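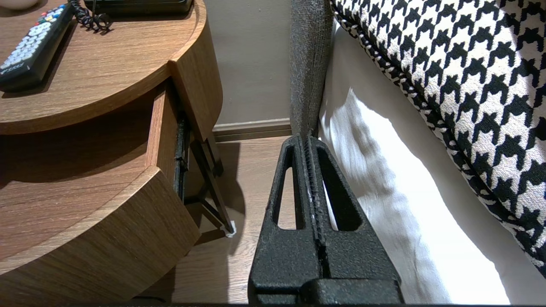
*Bedside gap, Clonbridge bedroom. Fingers closed, drawer part open.*

**Nilatard bedroom set: walk-round before and after recording**

Tick as you go and write your comments straight underneath, even if they're only "fine". I've filled in mine from the March session so you can see how much I tend to waffle on. Shorter is OK too!

## Before you switch anything on

- [x] Read the last person's comments
- [x] Stop button within reach of whoever is moving the arm
- [x] Door shut, sign up
- [ ] Spare battery on charge

The charger had been unplugged for the kettle again, so I ran on one battery and kept half an eye on it the whole time. Please, please use the other socket for the kettle. The sign was up but facing the wall, which I've counted as up (I turned it round).

## Gripper and wrist camera

- [x] Wipe both fingers, inside faces too
- [x] Look for wear along the line where they meet
- [x] Fingers close all the way with no twist
- [x] Camera screws finger tight, lens wiped
- [x] You can see through both cutouts on the live view

Slight worry about the inside faces. There are a few pale scuffs near the seam, and I'd like us to keep an eye on them. I don't think they matter for grip. What I do wonder is whether the model will get used to seeing them and then be put out when we fit a clean pair, so if you change the fingers, write it down in the log with the run number. Even if it's the middle of a batch. Especially then!

The cutouts want checking every time. I know it sounds fussy, but those two little windows show what's directly past the fingers, and in a narrow gap like this one that might be the only bit of floor or sheet the camera gets in that part of the view. Fluff in a cutout means stop and clean.

## Bedside table

- [x] Table stands square, all its foot caps on
- [x] Drawer runs freely on its slide
- [x] Drawer set to the position on the run sheet
- [x] Phone cord lying on the tabletop, not hanging over the rim
- [x] Things on top moved between batches

We're doing four drawer positions and they're on the run sheet in the order you should use them. Don't guess half open by eye, use the card with the marks on it. I guessed for a whole batch and then had to bin it, which was a miserable way to spend the hour before lunch.

A round top is trickier than the square one we had before. There's no straight edge for you to line the arm up against, so I found myself drifting closer to the table as I got tired and only noticing when I played the clips back. A break every 90 minutes sorted that out. Set an alarm, you won't remember.

As for the things on top: leave them untidy. The remote can go anywhere, at any angle. I caught myself straightening it after every batch (my mother would be proud), and that's the opposite of what we want from this set. If it's always parallel with the bed, the model will think remotes come like that.

## Bed side of the gap

- [x] Sheet hanging down the side, not tucked
- [x] Cushion on the bed and not about to slide into the gap
- [ ] Sheet pulled about a bit between batches
- [x] Bright light on the sheet checked on the live view

I left the third one blank because I forgot it for two batches out of the lot. Sorry! They're marked in the log as "same sheet" so they can be thinned out later. Boateng want plenty of change in the folds, and two batches with the very same creases won't help anyone.

Check the brightness with the arm down in the gap where it'll be working. A white sheet with strong light on it can trick the camera into turning everything else dark, and then the table legs vanish into their own shadow. Half closing the curtain was enough for me. Write down what you did with the curtain, please, and don't fiddle with it mid-batch.

## The gap itself

- [x] Slow pass down and back with fingers shut
- [x] Nothing touches the table on the way in
- [x] Nothing drags the sheet on the way out
- [x] Floor looked over for leads and bits

Fingers shut for the slow pass, always. It's tight between the table and the bed and you want the arm as slim as it'll go. I do mine pointing at the corner where the headboard comes down, because it gives me something to aim at, and I stop well before the wall. If you touch anything on the slow pass, move the base and start the pass again from the top.
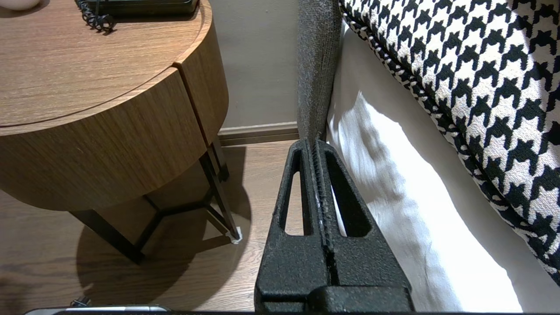
One reply to my first draft of this sheet said that the touching runs ought to be kept, since a set made up only of clean passes teaches the arm nothing about getting out of trouble, and asked whether we could save them under their own label in place of deleting them.

Yes, good point, and I've changed my mind on it. From now on a light brush against the sheet stays in and gets the label "brush". Anything that shifts the table gets "knock", and you stop and check the foot caps before carrying on. Don't do either on purpose, though. Staged knocks look staged, and Larkine asked us for ordinary mistakes only.

## While recording

- [x] Run number said out loud at the start
- [x] Label typed in straight after each run
- [x] Batch closed at 100 runs, not before and not "just a few more"
- [x] Odd ones flagged

I'm guilty of the few more. It makes the batches uneven and somebody has to sort them out by hand (me, it's me). If you're enjoying yourself, start a new one properly, with the sheet moved and the remote shoved somewhere else.

Labels can't wait until the end either. By run thirty-something they all feel the same and you'll be making it up.

## Packing up

- [x] Arm parked, power off at the wall
- [x] Clips copied to both drives
- [x] Clip count matches the log
- [ ] Fingers looked at again and wear noted
- [x] Drawer shut, curtain open

Log said 1106 for the bedroom set when I finished and both drives agreed, so I went home happy. I hadn't looked at the fingers again, as I remembered on the bus. Whoever is in next, could you do it before you start and put a line in under my comment?

Comments on the next sheet, please, as I've run out of room on this one.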